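Automation Safety Notice: Gripper Fault at the Sidildale Laboratory
July 21, 2023

The Laboratory Automation Office wishes to inform all staff and registered users of a fault in the plate-handling cell at Sidildale. No person was injured. The cell has been withdrawn from unattended use until further notice, and bookings for overnight runs have been transferred to the Purstead site wherever space allowed.

The fault arose in June, during a routine transfer of a 96-well plate between holders. The gripper closed before the arm had finished its descent, and the plate was pressed down at one corner and cracked. The arm did not register a collision and continued to the next step in the method. An operator stopped the run 63 seconds later. The contents of the plate were a dye solution and presented no hazard.

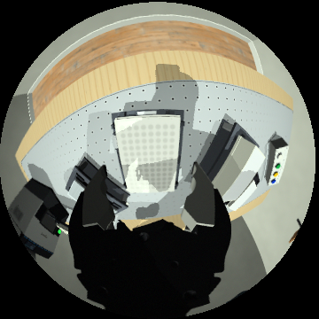 Responsibility for the premature closing lies with a timing value in the motion program. The value had been shortened by 30 milliseconds in an update intended to reduce cycle time, and the change was approved on the basis of trials with empty plates only. When the gripper stands open over a plate, with one finger to either side of the gap, the program must receive confirmation of final height before any closing command is sent. Under the shortened value, that confirmation could arrive after the command. The earlier value has been restored at all sites, including Coltwood, where the same program was in use but no fault has been reported.

A second matter came to light in the course of the review. The force limit on the arm had been set for the heaviest plates in regular use, and it was therefore too high to detect contact with a light one. Separate limits will now apply to each type of plate – the operator will be asked to confirm the type at the start of every run.

The review also examined the layout of the work surface. Plate holders set at different angles require a different wrist rotation for each approach, and every position must be taught and checked individually. Positions copied from one holder to another will no longer be accepted.
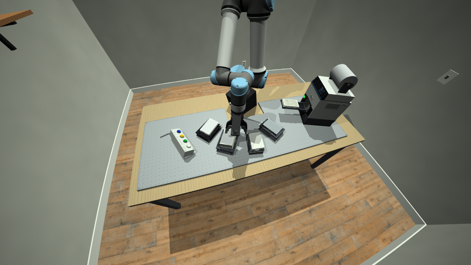
Peadar Kavanagh has written to the office to ask that the lower force limits be tested with full plates before the cell is released, as a limit set too low would lead to repeated false stops and might tempt users to override them. The office accepts this point. Ten supervised runs will be carried out with full plates of each type, and any false stop will be entered in the log with the limit in force at the time.

Until those runs are complete, the following rules apply at Sidildale. A trained operator must remain in the room while the arm is in motion. Speed is restricted to the reduced setting. No user may alter a timing or force value without written approval from Aidan Conneely, to whom questions about this notice should also be addressed. Users whose samples were delayed by the transfer to Purstead may apply for replacement time through the Ó Riain booking desk.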